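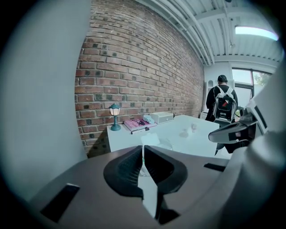 Filed under: Healthy Living, Strength and Mobility

Grip strength receives little attention in most fitness plans, and it was absent from mine until November. At that time I enrolled in a hand and forearm course at Stornum, taught by Nantana Chaimongkol. The course consists of 20 short sessions, each of which may be completed at home. Participants begin with a folded towel and progress to a spring trainer. Ms. Chaimongkol advises choosing handles with a fine-ridged surface, like the inner faces of the two black fingers shown with this post, as smooth handles tend to slide once the palms become damp.

My first reading on the left hand was 33 pounds – lower than I had expected. I now train four mornings a week, before breakfast, and rest the hands fully on the other days. Readers with wrist pain or arthritis should consult a physician before starting a similar program. I will report my second reading when the course ends.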